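Potano Public Library Opens Family Activity Lending Program

Kits for game nights, puzzle evenings and backyard camping may be borrowed for two weeks

The Potano Public Library has opened a lending program that allows families to borrow complete activity kits for use at home. The program, called the Family Evening Collection, began in August with 100 kits and is available to any household with a current library card. There is no charge to borrow a kit.

Each kit is packed in a lidded tote and contains the materials for one evening of activity for a family of four to six people. The opening collection includes board game kits, jigsaw puzzle kits, shadow puppet kits, trivia kits, backyard camping kits and a small number of kits intended for families with children under five. A printed card inside the lid lists the contents, the suggested ages and the time the activity normally takes.

"Parents have told us for several years that they would like to do more together in the evening and that the planning is what stops them," said Brock Hawthorne, director of the library. "A family can now stop at the desk at 5 p.m. and have everything it needs by supper."

The kits were developed over the past year by the library's children's department under the direction of Duyên Kiều, youth services librarian. The department sent a questionnaire to cardholding households with children and received 671 replies. Families were asked how often they spent an evening on a shared activity, what they had tried before, and what had kept them from trying something new.

According to the department's report, 400 of the replies named the cost of buying games and supplies as a concern. Another 204 said that the family owned games but that the children had outgrown them. Many parents also asked for activities that did not involve a screen, and a smaller group asked for activities that grandparents could join without having to learn complicated rules.

"We tested every kit with families before it went on the shelf," Ms. Kiều said. "Some of our first ideas were dropped. The baking kit was popular, but we could not find a good way to handle the ingredients and allergies. The puppet kit was almost left out, and the test families asked for it more than any other."

The backyard camping kit has drawn the most requests so far. It contains a two-person play tent, a ground cloth, four battery lanterns, a star chart, a deck of campfire story cards and a booklet of songs. The library notes that the tent is meant for play and for short use in dry weather, and that it should not be left outside overnight. Families who live in apartments may set the tent up in a living room, and the booklet includes a page of suggestions for doing so.

The trivia kits were written by library staff and come in two levels. The first is for children in the early grades and uses picture cards. The second is for mixed groups of older children and adults, with questions on animals, geography, food, sports and local history. A sand timer, score pads and pencils are included with both. New question cards will be added twice a year so that families may borrow the same kit more than once.

Two area businesses contributed to the program. Gustus, a grocery on the east side of Potano, donated the totes and supplies each kit with a coupon for popcorn or fruit. Witkowska, a toy and hobby shop, provided games and puzzles at a reduced price and will replace lost pieces when the manufacturer is able to supply them. The remaining costs were paid from the library's regular programming budget.

Reservations are handled through Gurkix, the online catalog system the library adopted last spring. Cardholders may search for "Family Evening" in the catalog, select a kit and choose a pickup time. Those who prefer to reserve by telephone or in person may do so at the children's desk. A household may have one kit at a time and may place a hold on one more.

Kits are lent for two weeks and may be renewed once if no other family is waiting. They must be returned to the children's desk during open hours and may not be placed in the outdoor book drop, where the lids are likely to come off. Staff will check the contents against the card while the borrower is present. The check takes a few minutes — longer for the jigsaw puzzles, which are weighed in place of being counted.

The library does not charge late fees on the kits. A household that has not returned a kit after four weeks will be unable to reserve another until it comes back. Borrowers are asked to report missing or broken items so that they can be replaced before the next loan. There is no charge for a lost game piece, a worn card or a dead battery. The replacement cost applies only when a whole kit or a major item, such as the tent, is lost.

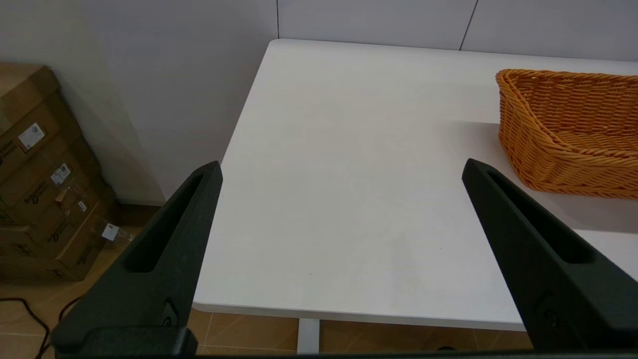

The library will also hold a monthly open evening in the community room, where families may try a kit before reserving it. The open evenings run from 6 p.m. to 8 p.m. and do not require registration. Children must be accompanied by an adult. Light refreshments will be served, and families are welcome to bring their own snacks provided they contain no nuts.

At the first open evening, staff will demonstrate the shadow puppet kit and the two trivia kits. Later evenings will cover the board game kits, grouped by age, and a session on adapting games for players with low vision or limited hand movement. Large-print rule sheets and card holders are available now on request and may be borrowed separately from the kits.

Ms. Kiều said that the department hopes to add craft kits during the winter if a practical way can be found to restock paper, glue and yarn between loans. A music kit with hand drums and shakers is also being considered. Suggestions may be left at the children's desk or sent through the comment form in the catalog.

"We would like to hear about the evenings that did not go well," she said. "If the rules were confusing or the five-year-old lost interest after ten minutes, that helps us fix the card for the next family."

Comment slips are included in each kit. They ask which family members took part, how long the activity lasted and whether the suggested age was correct. Names are optional. The department will review the slips every month and will revise the printed instructions where several families report the same difficulty.

Schools, day care centers and after-school programs are not eligible to borrow from the collection at present. Mr. Hawthorne said that the number of kits is too small to serve groups while keeping waiting times reasonable for households. The library will review the rule after the first year of lending. Teachers who wish to use the materials with a class may arrange a visit to the library during the school day.

Residents who do not have a library card may apply at the main desk with proof of address. Cards are issued the same day, and a kit may be borrowed as soon as the card is active. A full list of kits, with contents and suggested ages, is posted in the children's department and in the online catalog.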